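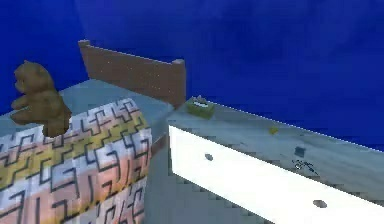 Bedroom sim, start of an episode – bed, bear, dresser

Home | Boards | Teleop and demos | Search | Log in

Posted by furrowgate, January, 11.40 pm

Anyone else doing household demos in sim by remote control? Need a sanity check on the bedroom one. Task is pick a small thing off the dresser top, put it in the drawer, shut the drawer. I drive the arm with a handheld controller, Arkine build, nothing fancy.

942 demos recorded so far. Policy trained on them reaches for the drawer fine, then goes to pieces over the small stuff. Hovers. Comes down next to it. Hovers again. The tiny yellow bit is hopeless, I can hardly see it myself at this resolution.

More demos or better demos? Got maybe one more weekend of patience in me.

---
pellow_k

Better. Nearly always better. How are you approaching the small things, straight down or from the side? If you mix the two and dont tell the policy which, it averages them and you get your hover.

---
furrowgate

Mixed. Whatever felt easy at the time. Oh dear.

---
tin_marrow

Going to disagree with pellow. Mixed is fine if there's enough of it. We had 2219 on the Zikier kitchen set, three drivers, all with their own bad habits, and it learned the lot. Tidying up your style just gives you a robot that only works when things sit where you like them.

Do more. Move the objects about between runs.

---
pellow_k

2219 with three people is a different job from 942 with one bloke at midnight. And what did your kitchen set have in it, mugs? A mug is massive. That yellow thing is a few pixels.

---
tin_marrow

Mugs and spoons. Spoons were the worst, fair enough.

---
ostler_lane

Before anyone records anything else – what picture is the policy getting? If it's the same view as the one up top then I'd start there. Bed and quilt take up the whole lower left and none of it matters for the task. The quilt pattern is about the busiest thing in there. Move the view over the dresser, or crop it.

Also what is the dark spindly thing near the front edge? Scissors? Wire? If I can't tell, the driver can't either, and you'll be grabbing it differently every time.

---
furrowgate

Same view yes, shrunk down even further. Pretty sure I've been grabbing the spindly one wherever. Never looked up what it's meant to be.

No wrist view in this set, before you ask. Could add one, would have to re-record.

---
pellow_k

Re-record. Sorry. Add the wrist view, pick one approach, and pause for a beat above the object before you go down. Not long or it learns to stand there.

---
tin_marrow

Don't bin 942 demos!! Keep them for the drawer part, you said that works. Record the picking on its own, short ones, and train on both.

---
ostler_lane

Agree with tin on that. Split it. Short pick demos are much nicer to drive as well, your hands don't get tired and you can chuck a bad one without crying.

---
quillback

Anyone tried the Furtună glove for this instead of a controller? Used one at Kullville last year. Lovely for big moves, twitchy on anything tiny. Wouldn't swap mid set though.

---
furrowgate

No glove, no money.

OK so did 33 short ones tonight. Cropped to the dresser top, straight down every time, dark square only to begin with. Threw out 2 where I knocked it. Feels slow and a bit daft but the paths look much more alike when I plot them. Training overnight.

---
pellow_k

33 won't do much by itself but good start. Do the green box next, it's the easy one.

---
tin_marrow

No, do the yellow next. Get the horrible one done while you're still keen. And move it about!

---
furrowgate

Green first, I'm tired. Will post the curves when there are some.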